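Butcher block

Butcher block is a form of solid wood slab made by gluing strips or blocks of wood together under pressure. It is used for countertops, tabletops, workbenches, cutting boards and shelves. The name comes from the thick chopping blocks once found in meat shops, although most butcher block sold today is thinner and is not meant for heavy chopping.

The term covers both slabs in which the end of the grain faces up and slabs in which the face or edge of each strip faces up. In some countries the second kind is called a stave board or edge-glued panel, and the word "butcher block" is kept for end grain only.

Contents
1 History
2 Construction
3 Woods
4 Finishing
5 Care and repair
6 Uses
7 See also

History

Early meat cutters worked on a section of tree trunk set on the floor or on short legs. A single round of trunk tends to split as it dries, and a badly split block is hard to clean. Blocks built up from many smaller pieces split less, and over the nineteenth century they replaced the trunk section in many shops. The pieces were set on end and held with glue, iron bands or threaded rods.

A block in steady use wore into a shallow dish. It was turned over or planed flat when the hollow got in the way of the work. Old shop blocks often show this wear clearly and are sold as furniture for that reason.

In the twentieth century, stainless steel and plastic boards took over much of the work in commercial meat rooms. Butcher block moved into home kitchens over the same period, mostly in the form of long counters built from edge-grain strips. It was popular in the 1970s and has come back into fashion since.

Construction

There are three common types, named for the part of the wood that faces up.

Edge grain. Long strips are laid side by side with their narrow edges facing up, then glued along their wide faces. The slab is stiff along its length and fairly cheap to make. Most counters and bench tops are edge grain.

Face grain. Boards are laid flat, with the wide face up. The surface shows more of the figure of the wood but dents and marks more easily. Face-grain tops are used mainly for tables and desks.

End grain. Short blocks are stood upright so that the cut ends form the surface. A knife edge goes between the fibers instead of across them, so the surface hides cuts better and is easier on the blade. End-grain slabs take more labor and more glue, and they cost more than the other types.

Strips may run the full length of the slab or be made up of shorter pieces joined end to end. Short pieces are joined either with a plain butt joint or with a finger joint, in which matching teeth are cut into the two ends. Full-length strips are usually priced higher.

Before gluing, the wood is dried to a low and even moisture content. Strips that differ too much in moisture shrink by different amounts later, which can open the joints or leave ridges on the surface. After gluing, the slab is planed or sanded to its final thickness. A thickness of 1.5 inches is common for counters, and slabs of 3 or 4 inches are made for islands and freestanding blocks.

Woods

Hard maple is the usual choice in North America. It is dense, pale and close-grained, with pores too small to hold much food or dirt. Beech is used in much the same way in Europe. Birch is lighter in cost and somewhat softer.

Oak and ash are strong but have open pores, and they are more often used for tables and benches than for cutting surfaces. Walnut and cherry are chosen for color. Rubberwood, cut from plantation trees that no longer yield latex, is found in many low-priced tops. Bamboo is a grass, but it is glued into strips and sold alongside wooden butcher block.

Finishing

Surfaces used for cutting food are normally treated with mineral oil or a mix of oil and beeswax. These do not form a hard film and have to be renewed from time to time. Cooking oils such as olive oil are not recommended, as they can turn rancid.

Surfaces that are not cut on may be given a harder finish, such as varnish, polyurethane or hardening oil. A film finish resists stains and water well but is difficult to patch once it is scratched through.

Care and repair

Wood swells and shrinks across the grain as the humidity of the room changes. Long tops are therefore fastened through slotted holes or with sliding clips. A top screwed down tightly along its whole width may cup or crack.

Standing water darkens the wood and can weaken the glue lines, and the area near a sink usually shows damage first. Light stains and shallow cuts can be sanded out and the spot oiled again. Deep cracks are filled with epoxy or cut out and replaced with new wood.

Uses
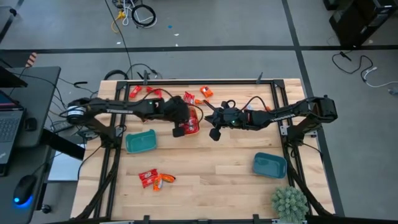
A light-colored butcher-block tabletop made of narrow strips

Kitchen counters and islands remain the best-known use. Butcher block is also common in work tables, since the slab is heavy, flat and stiff, and can be drilled anywhere to take clamps, vises or other hardware. Schools, repair shops and laboratories use it for benches where a metal surface would be too cold, noisy or slippery.

Offcuts from counter production are made into cutting boards, stair treads and small shelves. Thinner panels are used for cabinet sides and drawer fronts.

See also

Chopping block
Countertop
Cutting board
Finger joint
Workbench

This page was last edited on 8 July 2023.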